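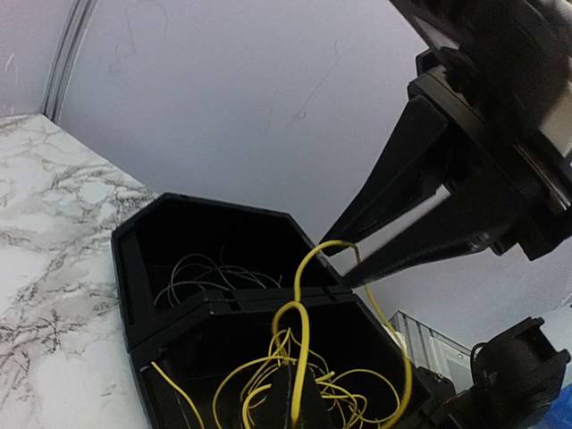

Fios cinzentos de um lado, amarelos do outro. A caixa preta em cima do tampo marmoreado.

Passei o fim da tarde a separar fios. Já andava a adiar isto desde agosto, quando esvaziei a gaveta grande e meti tudo num saco com a ideia de tratar do assunto na semana seguinte. O saco ficou atrás da porta até hoje.

O sistema que escolhi é simples. Uma caixa com dois compartimentos, uma cor para cada um. Cinzentos no de trás, amarelos no da frente. Não há etiquetas nem carretos. Já tentei carretos, dos pequenos, e acabei com 10 carretos meio vazios e o resto do fio enfiado na mesma gaveta. Com a caixa aberta em cima da mesa vejo logo o que tenho.

O problema é que separar por cor não desembaraça nada. Os cinzentos são finos e estão soltos, por isso puxa-se um e ele costuma vir sem discutir. Os amarelos são outra conversa. Estão num emaranhado muito mais apertado, fazem laçadas uns nos outros e saltam por cima da borda. Há sempre um que fica de pé no meio e outro que cai para a mesa. Empurra-se para dentro e sai do outro lado.

O que tenho feito é o seguinte. Procuro uma ponta, não uma laçada. Puxo devagar, para cima, e paro assim que o resto começa a vir atrás. Depois solto com a outra mão, junto ao nó e não na ponta, e volto a puxar. Cada fio que sai é enrolado em dois dedos e posto de parte. Os muito curtos vão para um frasco, porque servem para prender coisas.

A Nighat Afridi escreveu-me há uns tempos a dizer que corta tudo a 60 centímetros e guarda direito, dentro de um tubo de cartão. Percebo a lógica, mas metade do que faço precisa de mais comprimento, e emendar fio fino dá-me mais trabalho do que desembaraçá-lo. Fica a sugestão para quem só faz ligações curtas.

Sobre a mesa: trabalhar em cima deste tampo tem um inconveniente. Os veios são cinzentos e escuros, e um bocado de fio cinzento caído ali demora a encontrar. O amarelo vê-se bem. Já pensei em pôr uma folha branca por baixo da caixa – vou experimentar da próxima vez.

Também me falta decidir o que fazer com os fios vermelhos, que são poucos e continuam no saco. A caixa só tem dois lados. Podia juntá-los aos cinzentos, que têm mais folga, mas aí daqui a um mês estou outra vez a separar cores. Talvez arranje uma segunda caixa igual, se ainda houver.

Parei às sete. Os cinzentos estão como quero, ou perto disso. Dos amarelos devo ter tirado uma parte pequena e o resto fica para amanhã, com melhor luz e a tesoura à mão, que hoje passei mais tempo à procura dela do que devia.

3 comentários
Partilhar 10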